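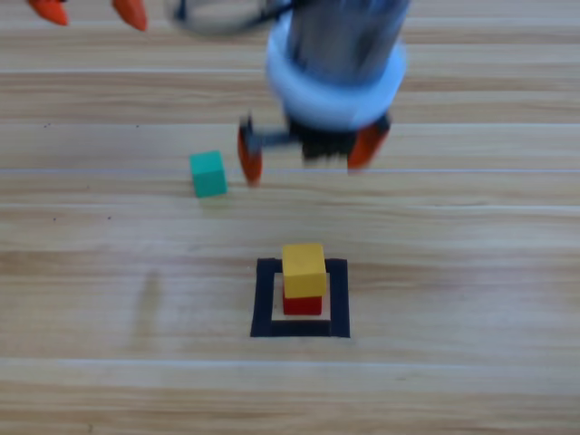
Tunmont Shared-Table Practice Kit
Cubes, tape and rule cards for two arms working over one tabletop

If you run two arms over the same table, you already know the rules matter more than the hardware. We love this stuff! The Tunmont kit grew out of the house rules we wrote for our own bench at Ullham, and it gives a lab or a classroom a set of tasks simple enough to set up before lunch and strict enough to teach good habits.

What's in the box
Painted cubes in red, yellow and teal-green
One roll of black tape for marking the target square
2 laminated rule cards, one for each side of the table
A pad of 500 run sheets
The Siriwan setup guide, printed, spiral bound so it lies flat

The core task
Tape a square on the table. Red goes in first, yellow goes on top of red, and the teal-green cube belongs to the other arm. It sounds like a toddler's game until you try to write down what counts as a pass, and then it gets really interesting.

The card spells it out. The red cube has to rest inside the tape. The yellow cube has to stand on the red one with both fingers clear of it. A stack that sits off center in the square still passes, and so does a yellow cube that overhangs a little. We argued over that one for weeks and came down on the generous side (you can tighten it for advanced groups).
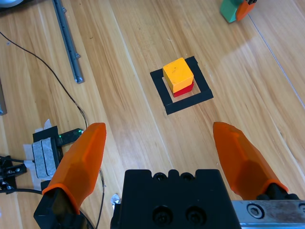

Yellow on red inside the tape, fingers spread wide.

Rules for sharing the table
One arm over the square at a time. The second arm may hold its cube outside the tape and wait there.
Open the fingers fully before backing away from a stack.
Keep hands off the table while either arm is powered. Stop both arms before you straighten a cube, even when only one of them is moving.
Route cables outside the reach of both grippers, and check them again after every change of task.
Agree on who calls the stop before the first run of the day.

The grip check is my favorite part of the card. Close on two opposite side faces, lift, and hold for 3 seconds over the square before lowering.
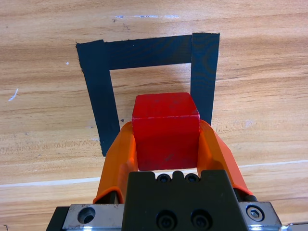 If the cube tilts during the hold, log it on the run sheet, even if the placement would have passed. Those small notes are gold when you're comparing finger pads later on! Scuffed cubes are fine to keep using. Lifted tape is a different story, and we'd replace a strip as soon as a cube can catch on it.

Works with
Any pair of parallel grippers that can open wider than the cube. The setup guide has a page on the Rarisero tabletop mount, plus blank pages for your own layout.

Refills
Cubes, tape and run sheets are sold separately. Rule cards can be reprinted from the file that comes with the kit, and you're welcome to edit them for your own bench. The next revision of the card is due in October.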